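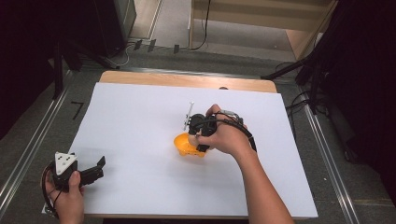

Right jaws closed on the yellow one, left jaws open and ready to come across.

Teaching by hand at Stedside

Welcome to the gallery, or the start of it anyway! I've been meaning to get this page up since December, and a few of you have been asking what I get up to at Stedside on a Thursday night. Mostly I pick things up and put them down again, very slowly, with a gripper in each hand. It's for our Tustier project, where we show a pair of arms how to do a job by doing it ourselves first. The arms come into it later. Showing comes first, and showing is my favourite part.

I'll put more up as I sort through them, so for now you're getting one picture and a lot of me talking.

About the grippers
They're both black, and the one in my left hand has the white triangular plate on top with the dot pattern. You hold them, you squeeze, the jaws close, and after ten minutes you start to forget they aren't your fingers. After an hour your thumb reminds you! I've learned to run the cable back along my wrist so it stays out of the way — the first few weeks I kept dragging it across the paper and wrecking perfectly good takes.

About the yellow thing
We call it Bogdan. I don't remember who started that. Bogdan is lumpy, which makes him a terrific teacher, as there's no one obvious spot to grab him and you have to commit to an angle before you close. Go in too high and he rolls. I did 170 passes with him over the season and I'd say my favourite 14 are worth showing to anyone (the rest are fine, just a bit wobbly on the way in).

About the paper
White sheet over the table, every time. I like the plain background and so does Gener, our playback software, which gets fussy about wood grain. It also gives me somewhere to pencil a start mark, though I try to rub them out before the next person has a go.

By hand or by remote?
I get asked this a lot. We do have a remote setup, where you sit back with the controls and drive the arms from a chair, and I'm hopeless at it. There's a tiny lag and I overcorrect like a learner on a roundabout. With the grippers in my own hands I can feel when the jaws have bitten, and my passes come out much smoother. Other people in the group are the complete opposite and swear by the chair, so we swap around and argue about it over tea.

Coming next
Two-handed passes, where the right gives and the left takes. Those are harder than they sound, and I've got a new favourite colour of foam block to try them on. Check back in a couple of weeks — I'm slow at captions.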